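# Team foul count and the bonus when a quarter goes to overtime
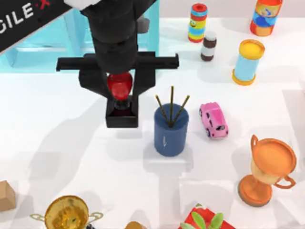
I keep the scorebook for a rec league in Helholm and we had an argument at the table last night that I would like settled before the playoffs. We use FIBA rules with four 10-minute quarters. The game was tied at the end of the fourth. Vitside had five team fouls in the fourth quarter and the other side, Osidus, had two.

First foul of overtime was a Vitside player reaching in on a dribbler, no shot. The ref gave two free throws. The Vitside coach said team fouls reset at the start of overtime like they do at the start of any quarter, so it should have been a throw-in. I had already put the foul markers back to zero, so I was no help to anyone.

Does the count carry over or not? And does it matter that the foul was nowhere near the basket?

Zewditu Derese

---

**baselinebill**

It carries over. Under FIBA, all team fouls in overtime are counted as if they happened in the fourth quarter. Vitside already had five, so the next one on a player who isn't shooting is two free throws. The ref got it right.

Where the foul took place on the court makes no difference. What matters is whether the team that fouled had control of the ball. If a Vitside player had charged into somebody while Vitside had the ball, that would be a team control foul and no free throws, only a throw-in for Osidus. You still add it to the team total.

Put the marker back up on the table for the whole overtime. Same thing if you go to a second overtime.

---

**hyun_gym_dad**

Pretty sure it resets. My son plays at Hyun and they always clear the scoreboard for OT. They also get an extra timeout. Might be different for adults though.

---

**rimside50**

The board getting cleared doesn't mean the count was cleared. A lot of the older scoreboards drop the fouls to 0 when you start a new period and the operator has to punch them back in. We had that problem for a whole season.

The first reply is correct for FIBA. A few things to add for whoever does your book:

- In the scoresheet, keep using the fourth quarter team foul boxes. Don't start a new row for overtime. Once all four boxes are crossed off there is nothing more to mark there, but personal fouls still go next to the player's name with the free throws noted.
- Personal fouls carry over too. A player with four at the end of the fourth is out on the next one.
- Timeouts are separate. Each team gets one per overtime and unused ones from the second half are lost.

Check your league sheet as well. Ours runs to 80 pages and has two local changes to the foul rules, one of which the refs didn't know until May. If yours says nothing about overtime, then the FIBA rule stands and the free throws were right.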